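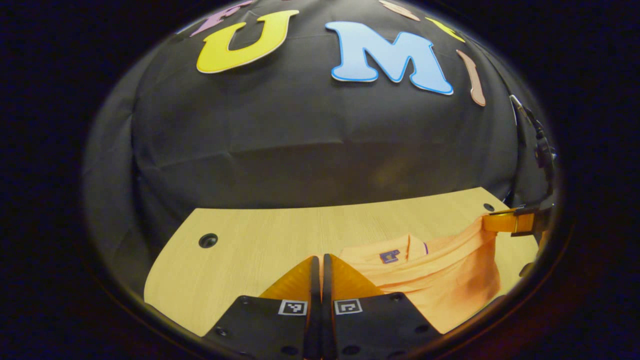
Teaching a machine to fold, one shirt at a time

February 22, 2020

I've had three people ask me this month what I do all day now, so I'm finally writing it up. Short version: I still fold shirts at Fledcombe. I just spend my mornings doing it with a gripper in each hand, and I love it way more than I thought I would!

If you're new here, Fledcombe is a laundry. We do uniforms, daycare stuff, hotel staff clothing, team shirts, anything that comes in a bin and goes back out in a stack. Washing and drying have been mostly machine work for as long as I've been there. Folding hasn't. Flat things like sheets go through a folder, but clothes come out of the dryer as a heap and somebody has to pick each one out, figure out which end is up, and get it flat. That somebody is eight of us on a good day.

Last fall the owners signed up with a company called Grirkton for a folding setup called Novero. It's two arms over a table, and the arms learn from watching how people do the job. So before the arms can do anything useful, people have to do the job a whole lot of times with the same kind of fingers the arms have. Each of my grippers has two black plates with soft orange pads at the tips, and a little square pattern on each plate so the software can tell where the fingers are. A camera rides along and sees what I see, more or less, in a round fisheye sort of way. You squeeze, the pads close, you lift. Do that over and over with somebody's crumpled orange shirt and you've got my morning.

What it's like

The first day was humbling. I have folded for a living for a long time and I could not pick up a collar. You don't notice how much your other fingers do until they're gone (my pinky, it seems, has been doing half the sleeves). I'd pinch a corner, lift it, and get two layers when I wanted one. Then I'd pinch again and get nothing. I was laughing so hard I had to put the things down.

By the second week something clicked. I stopped trying to fold like me and started looking for the edge that would give me the most shirt for one pinch. On a tee that's usually a shoulder. Lift one corner up high enough and gravity does a lot of the sorting for you, and once you see the collar you know where you are. Labels are a gift. A label or a bit of colored trim at the neck tells you front from back before you've even unfolded it, and I never once thought about that in words until I had to slow down.

My best morning so far is 100 shirts. With bare hands I'd be done with that before my coffee got cold, so don't be too impressed. But every one of those is a shirt the arms get to learn from, including the ones where I fumble and have to go back. The trainer from Grirkton told us to leave the fumbles in as long as we fix them, and I found that weirdly touching. My mistakes are useful! I'm putting that on a mug.

The part people really want to ask about

Okay, so. Are we training our replacements? My sister asked me exactly that over dinner and I didn't have a great answer, so I went and bugged Tin-yau Yu about it. He runs the finishing side and he's straight with us even when it's awkward. He said the plan is for the arms to take tees and polos on the late shift, which has been short of people for as long as he's had the job. Day shift keeps its hours through the end of the year. After that he wouldn't promise anything, and he said he'd sooner tell me so than make something up. I appreciated it. I also went home and thought about it a fair bit.

Hsiu-ying Poon has been folding for over 20 years and she was dead against the whole thing in the beginning. She's the fastest of us by a mile, and her view was that if the company wanted what was in her hands, it should be paying for it. She was right! She went in and said so, and now there's a skill rate for anyone doing gripper sessions. It's not huge but it's on the pay stub, on its own line. She also got us a rule that sessions top out at two hours, and then you go do something else, because holding the grippers up in the air gets you right across the back of the shoulders. None of that was in the original plan. So if this kind of thing is coming to where you work, get your Hsiu-ying in the room early.

She does sessions herself now, by the way. She'd say she's only doing it so the thing doesn't learn to fold like me.

What's changed on the floor so far

The biggest thing is that we talk about the work. For years each of us had our own fold and everybody quietly thought the others were a bit wrong. Now we had to agree on one, at least for the tees, and that took a whole afternoon of standing at a table arguing about sleeves. Sleeves in first, then bottom to top, if you're wondering. I lost. I was a thirds person and I still am at home.

The day splits up differently too. I used to stand at one station from start to lunch. Now I do a session, then I move to checking and bagging, then hand folding for the odd stuff like chef coats and anything with snaps, which the arms won't be touching for a good long while. My feet feel it less. I get to be nosy about everybody else's job.

And there's a new one nobody had before, which is looking over what got recorded and marking the bad ones. A sleeve that never got straightened, a shirt that slid off the table. I asked to learn it and I've been doing it Friday afternoons. I like it so much. You sit there and watch your own folding from right behind the fingers, and you start seeing habits. I always go for the right-hand side first! Every time! I had no idea.

The downsides, since I'm being a cheerleader

It's slow, and while two of us are in sessions the other six are carrying the real load. There was a grumpy stretch in there before the schedule got fixed. The cable on my right hand gets in the way when I reach across myself, and I've learned to sort of flick it back, which must look ridiculous. Not everyone is comfortable with having their work recorded, either. Two of the crew have said no thanks, and they've been left alone about it, as they should be.

I also don't know how I'll feel the first time the arms do a whole stack. Proud, I think? A bit like when your kid rides off on the bike and doesn't look back, except the bike also has your job. I go back and forth.

What's next

The arms get their first real shift in April, tees only, a batch of 24 to begin with and a person standing by for the whole thing. We've already named the pair of them. It was supposed to be a vote but somebody wrote Ho on the whiteboard for the one on the left and it stuck, and the one on the right still doesn't have a name, so it's just "the other one." Suggestions welcome in the comments, keep them clean, Tin-yau reads this.

I've put my hand up to be the person standing by. I'll write about it when it happens, and if Ho folds in thirds I'm taking full credit.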